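Give Faltwood Its Long Evenings Back

The Faltwood branch library used to stay open until 9 p.m. Since September it has closed at 5:30, and the town council wants to make that permanent. I think this is a mistake, and the savings are too small to justify it.

I moved to Faltwood 7 years ago and worked shifts at the Vumer plant for most of that time. The library was where I did my taxes and studied for my electrical license. I could do that because the doors were open after work. Most people with jobs here get home at six or later. A library that closes before then serves them on Saturdays, if they have no kids in sports and no second job.
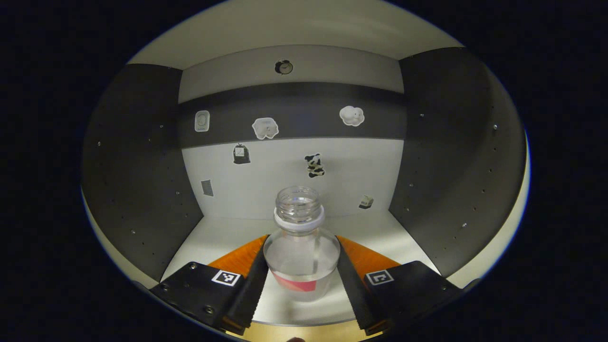

The council points to door counts. After 6 p.m. the branch averaged about 30 visitors a night, compared with a much busier afternoon. I don't doubt the number, but I do question what it is being used to prove. The afternoon crowd includes every student who walks over from the middle school and waits for a ride. The evening crowd came on purpose and stayed for hours. A door count treats both the same.

Then there is the money. Closing early saves $700 a week, mostly in wages. The town spends more than that on the contract for the parking meters on Foso Street, which are broken half the time. I have not heard anyone propose shutting those off at 5:30.

Supporters of the cut say people can borrow e-books at any hour. Some can. My neighbor Filippos Vlachopoulos is 81 and reads three novels a week, all of them on paper. He also liked having a warm room with other people in it, and an app does not replace that.
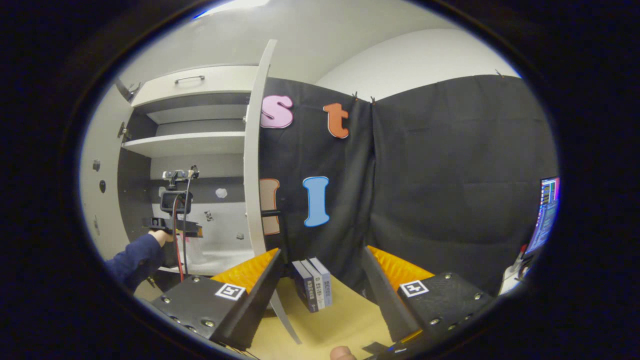

Three books standing together on a wooden tabletop.

The Kandasamy branch, across the river, faced the same choice and kept two late nights a week. That seems like a fair place to start. Pick two evenings, leave them alone for a full year, and tell people about them — the old hours were never even posted on the town website.

The council takes comments until the end of the month. The form is at the front desk, which you will need to reach before 5:30.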